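Mellby wrist-view study: frequently asked questions 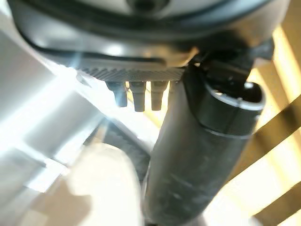 View from the wrist camera, with the ribbed plate and its three pegs under the housing.

What is the study about?
We are testing whether an arm can learn to place parts using the wrist camera alone, with no overhead view.

How much data did you use?
The training set has 700 demonstrations, all driven by hand by Chie Kawaguchi and Ramesh Lodhi. A further 109 were kept back for testing.

Does strong backlight matter?
Yes. Of the 109 test runs, 34 failed, and most of those had a bright background. Adding darkened and washed-out copies of the training pictures helped a little — less than we had hoped.

Why not crop out the gripper?
We tried it. Placement got worse in both rooms. Luminița Onu thinks the model uses the housing as a fixed point to judge distance, but we have not tested that properly.

Will it work on a different arm?
We don't know yet. All results so far come from one arm. Sylvain Gaillard is setting up a second at Sârbu and hopes to start in December.

Can I have the data?
Write to Thiện Khương and say which version you need. Version 2 has the corrected timings.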